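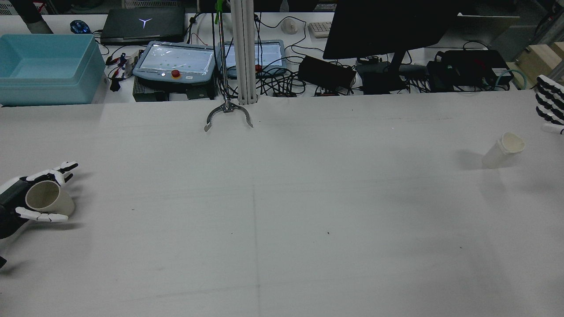
Putting the word "safe" on a lab door proves very little, according to one reader who wrote to us after the Stavard code of practice came out in draft. The reader wanted to know who would check that the rules were being kept, and whether anyone would be told if they were not.

It is a fair question, and the draft does not have much of an answer. The code is meant for small workshops and labs where robot arms and jointed hands share a bench with people and their computers. It runs to 90 pages and contains 97 separate rules, covering emergency stops, cable runs, training of staff and the keeping of a daily log. Stavard says it will be voluntary for the first year and has not said what happens after that.

Pasby and Dronell have both signed up. Nava has not, and says it is still reading.

The part that has drawn most comment is the section on handling trials, in which a robot hand picks up and puts down light objects such as cups. Under the draft, a lab may describe a task as "proven" once it has been run 638 times without a stop being pressed. Why 638? The notes at the back say the figure was "arrived at in discussion". An earlier version had asked for 2,000 runs, and the notes do not explain why it came down.
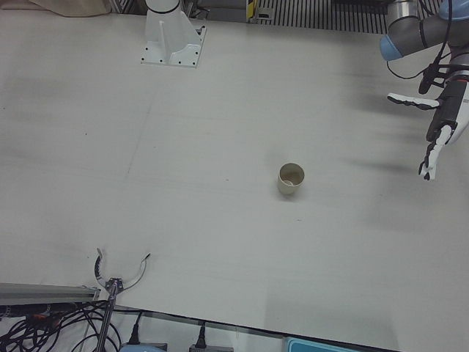

Page last changed: March, 16:40

There is also the matter of what counts as a stop. If an operator presses the red button, the run has failed. If the operator pauses the arm from the handheld control, tidies up and carries on, the draft treats it as the same run. Anyone keen to reach the target will see the attraction of the second method.

Rules on the work area are firmer. Loose cables must be kept clear of places where people walk, each arm must have a stop within reach of the person in charge, and nobody may lean over the table while an arm has power. Few will quarrel with these, though most careful labs would say they do them already.

Labs will carry out their own checks and send Stavard a signed form once a year. There are no visits. Dronell called this "a sensible place to start". Pasby said it would publish its forms but gave no date.

Comments on the draft can be sent to Stavard until the end of May.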